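Friday, February 1, 2019
Bin group, senior project. Notebook 2

In at 3:30, Amparo Rivas already had the arm powered up. Nieto cell is ours until the end of the month, then the Wudinitz people want it back for the welding thing.

Picking up from last time: grasp list was failing on anything see-through. Depth comes back as holes or as the bin floor. Opaque stuff fine, mostly. Plan today was run the clear + shiny set only and stop mixing it with the easy objects, the averages were hiding how bad it is.

Config: Nonix planner, build 1168 (NOT the newer one, it still drops the wrist limits). Fellitz driver same as before. Exposure on the overhead at 363, started at 1000 and the metal floor was just a white smear. Lower is better for the floor but then the dark sunglasses lenses go to nothing. No good middle yet.

Homed, checked e-stop, checked again after Amparo moved the pendant. Ran slow mode first.

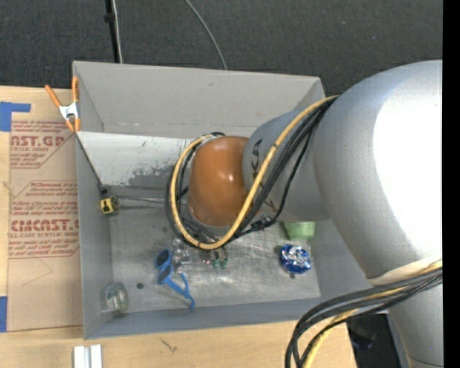 Clear/shiny set in the bin, arm over the right side. Jar in front left corner, blue sunglasses near center left.

Notes from looking at it:
- jar standing in the corner is the worst case, two walls plus glass. Try it lying down too, and out in the open. One change at a time!!
- glare off the bare floor looks a lot like an object edge to the segmenter. Scratches too. Mat black liner? Ask if we can paint instead, paint on the sloping panel is chipped allready so maybe not
- cable bundle hangs in a loop left of the orange joint cover. Want to know how low it gets when the wrist rolls. Put a keep-out volume around it in the planner, Amparo says 2 boxes is enough, I think 3
- small clear ones on the floor are partly under the loop from overhead. So some "misses" may just be occlusion, need to tag those seperately in the log
- light green cup thing is under the link in this view, same problem

Log file is run 3631. Don't overwrite, the script defaults to the last number and I've lost one that way.

Segmenter: trained weights from August are still the ones loaded. Those never saw foil or glass. Retrain before we blame the gripper for anything. Labeling can be split, I'll take the jar and the round blue foil one, Amparo takes sunglasses + small clear stuff.

Acrylic sheet next to the bin still has its paper on. Leave the paper on till it's cut. Measure the bin wall inside first, the outside number in the drawing is no use to us.

To do
liner material, price it
keep-out boxes
polarizer on the overhead, borrow from optics bench
re-teach the home pose, drifts a hair after power cycle
email about the Wudinitz date

Power off 6:10, pendant back on hook. Key with Amparo.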